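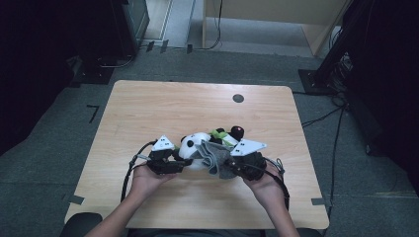 A reader wrote in after the January post to say that plush toys should never go near a washing machine, and that a damp gray cloth and some patience will do the same job. I have now tested both methods on 2 sets of toys, and I only half agree.

Surface wiping works on short pile. A white panda is the hard case: the black ears and eye patches hide everything, and the white head hides nothing. Wiping moves the dirt outward and leaves a ring where the water stopped. To avoid the ring, wipe the whole white section up to the seam, then blot it with a dry cloth.

For the machine I used a mesh bag, a short cycle at 40 degrees Celsius and half the usual dose of Pestau liquid. Ribbons come off first. I tested a bright green one separately in a bowl and it bled, faintly, after 14 minutes. The Marar powder I used last winter left residue in the pile and I have stopped buying it.

Drying is the slow part. The stuffing holds water well after the surface feels dry — weigh the toy before washing and again afterward, and keep drying until the numbers match. My kitchen scale is a Mistano and reads to the gram, which is enough for this.

Black parts are still a problem. Lint from a gray cloth shows on them at once, and a brush only removes some of it. Next I want to try a white microfiber cloth on the ears.

Posted July 23, 2026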